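Mistine Folding Seminar Table, Series 2
Supplied by Sikano Educational Furnishings

Product overview

The Mistine Folding Seminar Table is intended for classrooms, training rooms, libraries and public meeting spaces that must be rearranged several times in a working day. It is available to schools, colleges, local authorities and registered nonprofit organizations through the Sikano contract catalog. Private customers may order through an approved dealer.

Series 2 replaces the original Mistine table. The folding mechanism has been redesigned so that one person can release both leg assemblies from the same side. Tops and frames from the two series are not interchangeable, and customers adding to an existing set should state which series they hold when requesting a quotation. 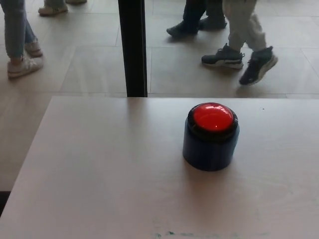 Orders are accepted for single tables or for complete room sets. A room set includes a storage cart, linking clips and a printed layout guide prepared by our planning office under the direction of Kagiso Sibiya. The guide contains suggested arrangements for lectures, examinations, small group work and board meetings. Additional copies may be requested at no charge.

Specifications

Order code: Fukach 559
Height: 29 inches, fixed
Top length: 60 inches
Top width: 30 inches
Maximum distributed load: 247 pounds
Leg assemblies: 2, folding, with locking levers
Frame finish: powder-coated steel, silver or black
Storage cart: sold separately under order code Fukach 151

Choice of top

Tops are offered in four finishes: chalk, light gray, oak and graphite. All four are made to the same standard and carry the same warranty. Samples are available on request and should be viewed in the room where the tables will be used. Finishes may look different under ceiling lighting than they do in a showroom or on a screen.

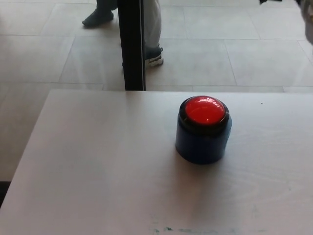

Institutions frequently ask which finish is best suited to shared rooms. For general teaching use we recommend a pale top. It reflects light well and makes printed material easy to read. Equipment with a strong color also stands out clearly, as with a red push button on a dark blue base set on a light gray tabletop. Pale tops do show small marks, and a single dark speck near the back edge can be noticed from a seated position. Graphite conceals marks of this kind but shows dust and fingerprints, and should be wiped more often.

Care and cleaning

Wipe the top with a soft damp cloth and a mild detergent, then dry it. Do not use scouring pads, bleach or solvent-based products. Locking levers should be inspected at the start of each term. A table with a lever that does not close fully must be taken out of use until the part has been replaced.

Delivery and installation

Standard delivery is to a ground floor entrance. Delivery to upper floors, unpacking and removal of packaging can be arranged with our carrier, Shabalala, when the order is placed. Orders for the spring term should be received before the end of October.

Warranty

The frame and leg assemblies are covered for five years and the top for two years under normal indoor use. Damage caused by outdoor storage, overloading or unapproved cleaning products is excluded. Claims must include the order code and the serial number printed on the underside of the table.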